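Section 5: Setting Up Your Shelves and Bins in Kondier

Okay, you've installed Kondier and made your first home list. Now comes the part I like best, which is telling the app where everything in your house lives! I've done this in two apartments and one very crowded garage, so I'll walk you through it the way I do it myself.

Before you start

You'll need your phone, a pack of labels (I use the Sarkby ones, they peel off clean) and a free Saturday morning. Do one room at a time. I tried the whole house at once and ended up with half of it filed under "Hall."

Steps

1. Open Kondier and tap Places, then the plus sign. Type a room name. Keep it short, or it gets chopped on the printed label.

2. Inside the room, tap Add Container. A container can be a basket, a bin, a drawer, a shoebox, whatever holds stuff. Pick the closest type from the menu.

3. Give the container a code. Mine are a letter and a number, so K2 is the second bin in the kitchen. The app takes up to 17 characters, but please don't use them all, you'll be the one writing them out.

4. Tap Photo and add a picture. Open containers should be shot with the lid off so the contents show up in your search results. 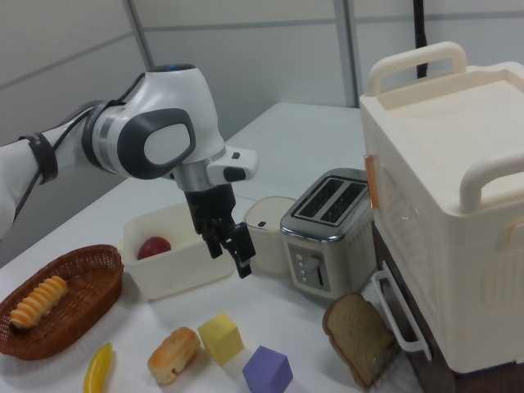
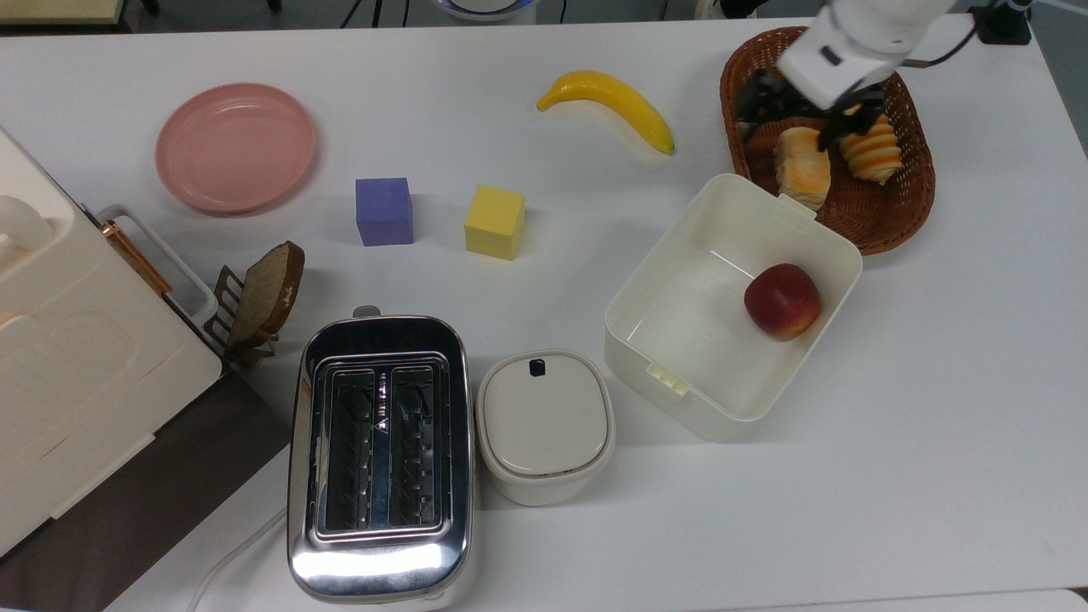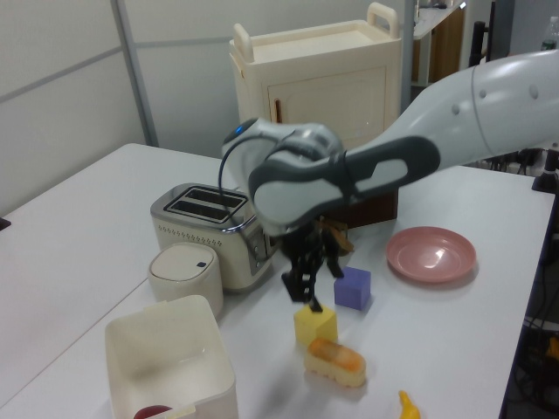 Baskets and bins in the first two, loose items on the table in the third.

Written by the Tridico guides editor
Home Storage Help Pages

5. Add the items. You can type them one by one or use the microphone button, which I love when my hands are full. Say "comma" between items or you'll get one very long item (ask me about my "scissors tape string batteries").

6. Tap Save Container. Wait for the green check before you close the screen.

Note: Things that don't live in a container go under Loose Items for that room. You can drag them into a bin later, so don't get hung up on it now.

Caution: Deleting a room deletes every container in it, and there's no undo. If you only want a new name, press and hold the room and choose Rename. I learned that one with the garage!

Sharing with the rest of the house

7. Go to Settings, then Household, and tap Invite. The free plan covers 5 people. Each person gets a link that works once, so if somebody opens it on the wrong phone you'll have to send another.

8. Choose Can Edit or Can Look. Kids do fine with Can Look, at least until they've stopped renaming every drawer "Mine."

Note: If you're moving over from Pyo, export your old list first and bring it in through Settings, then Import. Photos don't come along, only names and codes. If the import stops with error 3266, one of your codes is used twice. Change one of the pair in the old list, export again, and it should go through.

Next up is Section 6, printing labels.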